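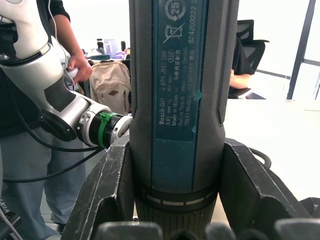 My household owns a drill that could put a hole through a bank. It weighs as much as a Thanksgiving turkey, it came in a case the size of a carry-on, and in April I used it to tighten the handle of a saucepan. The handle is fine now, in the sense that it will never come off again, and neither will the head of the screw, which I turned into a small shiny crater.

I would like to make the case for the little screwdriver. I mean the cordless kind you can hold like a fat candle, with 3.6 volts in it and no ambition. Men at hardware stores talk about these tools the way they talk about decaf. I asked for one at Harju, where I have been buying the wrong size of wall anchor for years, and was walked straight past them to a wall of things with belt clips.

Consider what actually gets screwed and unscrewed in a home. Battery covers. Cabinet hinges. The outlet plate you took off to paint and then lived without for two winters. The Tonley bookcase, which arrives as 80 screws and a drawing of a smiling person with no neck. None of this work calls for torque. It calls for something that fits in a kitchen drawer beside the takeout menus and will be found there when a hinge lets go.

The drawer matters more than the voltage. My big drill lives in the basement, behind the paint, and its battery lives on a charger in a different part of the basement, for reasons lost to history. Any repair that begins with a trip down there gets put off until the weekend, and then until a different weekend. I have a closet door that has been leaning since before we got the dog.

My neighbor Merja Eskola disagrees with me completely. She holds that a decent hand screwdriver does everything the small cordless does, costs less, and never needs charging. She assembled an entire Femudside wardrobe by hand to prove it, and spent the next two days opening jars with her left. I admire her. I also noticed that she asked to borrow my drill for the matching dresser.

She does have a point about charging. A small tool goes flat in a drawer just as a big one goes flat on a shelf, and there is something humbling about standing on a chair, curtain rod on one shoulder, listening to a motor sigh. I would also grant that if you are building a deck, you should ignore me and get the monster. How many decks are you building, though? I have built none, and I'm on my third drill.

What bothers me is the shopping. We buy tools for the people we expect to become after one good Saturday. The Jestusell catalog on my counter lists a bit set with 200 pieces, and I looked at it for longer than I have looked at some paintings. In my real life I use 2 of them, a Phillips and the other Phillips.

So buy the small one. Put it in the kitchen. Let it get scuffed and sticky and let the label wear off. Mine is in with the tape and the birthday candles, and the closet door is next – or the outlet plate, depending on which one I walk past first.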